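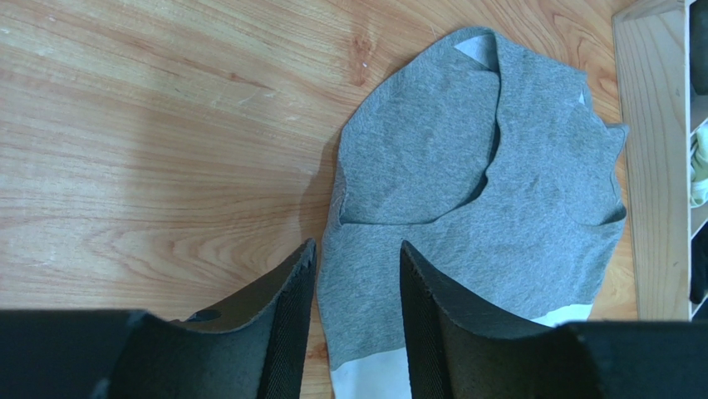 About Rizk Football Academy

We're a youth soccer academy for boys and girls from age six up through eighteen, and we train at Gromau Park, on the two grass fields behind the swimming pool and on the small turf field next to the parking lot. If you've driven past on a spring evening, you've probably heard us before you saw us!

The academy started with 21 kids and one bag of balls. Elias Srour had been coaching a rec team that kept outgrowing its roster, and when the town league capped squads he didn't want to send anyone home. He asked Anas Haddad, an old teammate from his college days, to take half the group on the far side of the field. They trained that way for a whole season, two groups back to back, swapping goals at halftime because there was only one pair with a net. The name came from the street where Elias lived then, Rizk Lane, and by the time anyone thought of a better one it was already on the shirts.

These days we have 103 players across eight teams. Some of our first 21 are grown up now, and two of them come back every summer to help run the under-eights, which makes us ridiculously happy.

How we play

People ask us this a lot, usually parents whose kids are coming over from another club, so we'll try to answer it properly.

We like the ball on the ground. We like defenders who want it, goalkeepers who can pass with both feet, and wingers who take people on and don't apologize when they lose it. You'll see our younger teams give away some goals trying to play out from the back (you'll see the older ones do it too, now and then). We're fine with that. A nine-year-old who boots it into the street every time she's under pressure learns to boot it into the street, and we'd like her to learn to turn.

Up to the under-elevens, everybody plays every position over the course of a season, and that includes goal. After that we start to talk with each player about where they feel at home. Plenty of them surprise us. Our under-fifteen center back spent three years as a striker and asked to move because she was tired of waiting for the ball, and she's been a rock back there.

Playing time is even through under-twelve. From under-thirteen on, every player who comes to training gets at least half of each league game. Our coaches stick to this in cup games too, including semifinals, and yes, we've lost one that way.

What a week looks like

Each team trains twice a week and plays one game on the weekend. Sessions for the little ones start at 4:30 and run an hour. Middle groups start at 5:45, and the older teams have the lights from 7:15 until 8:45. There's an optional skills hour at the turf field that any player can join, whatever their team, and it's often the best night of the week, with tiny kids trying to nutmeg sixteen-year-olds and sometimes managing it.

We open most sessions with rondos, then a short block on one idea (pressing triggers, say, or first touch away from a defender), then a game. Always a game. If a session is running late, the drill gets cut and the game stays.

In winter we move indoors to the Fleltetti sports hall and play futsal. We can't say enough good things about futsal. The ball is heavier, the space is tight, and kids who had gone quiet outdoors suddenly light up. The season runs from December to the end of February, and we're back on grass in March if the fields have drained.

Our coaches

Elias Srour, director and under-seventeen coach. Elias played center midfield in college and will tell you he was slow but well positioned. He plans the training calendar, runs tryouts, and watches more youth games than is probably healthy.

Anas Haddad, under-thirteen and under-fifteen girls. Anas built our girls' side from one mixed group to three full teams. He's a high school math teacher by day and draws a very clear whiteboard.

Raed Kanaan, goalkeeping. Raed works with every keeper in the academy, from the six-year-olds who dive at everything to the two seniors who now have trials to prepare for. His sessions are loud and muddy, and there's a waiting list of outfield players who want to try one.

Wiroj Sombatkul, under-nine and under-eleven, and head of futsal. Wiroj grew up playing in a five-a-side league and brought the indoor program here. Until he joined, we used to just stop in November. We can't believe we did that.

Kuldeep Lodhi, fitness and return from injury. Kuldeep is a licensed physical therapist with a practice in town. She leads warm-ups for the older teams, and any player coming back from an injury works through a plan with her before they rejoin full training. When she says not yet, it's not yet, even the night before a final.

All of our coaches have passed background checks and hold current first aid certificates.

The Plasunard Cup

Every June we host a small tournament for under-tens and under-twelves, named after the bakery that paid for the first set of trophies. It's five-a-side, all short games, no standings published for the under-tens. Last year 33 teams came, a few of them from three hours away, and the final went to penalties with the whole park standing around the box. The winning keeper was nine and had never played in goal before that morning.

If your club would like to enter a team, entries open in April. Bring a canopy if you have one. There's very little shade on the east side.

Where players go from here

A few of ours have gone on to play in college, and one is in a professional club's youth setup right now. We're thrilled for them, and we go to watch whenever we can. Most of our players won't do that, and they'll play high school ball, or Sunday league, or pickup with friends at thirty-five. Some have become referees. One writes match reports for her college paper and sends us the good ones. All of that counts as far as we're concerned, and when former players turn up at the fence on a game day we make them come over and say hello to the team.

Fees and financial help

The fee is $500 for the full year, covering both outdoor seasons, futsal, league registration, and a training shirt. You can pay it at once or in monthly installments. Game uniforms are bought separately and passed down a lot, so ask before you buy new.

We also keep places in each age group for families who can't manage the fee. Send a note to Elias and he'll sort it out with you privately. Players and coaches are never told who receives help.

Come try a session

New players are welcome at any point in the year. Come to two sessions for free with cleats, shin guards, and a water bottle, and we'll find the right group for you. Full tryouts for under-thirteen and older are held in May, but the younger teams have no tryouts at all.

Park by the pool entrance, walk past the tennis courts, and look for the blue corner flags. Whoever is nearest the gate will point you to the right coach.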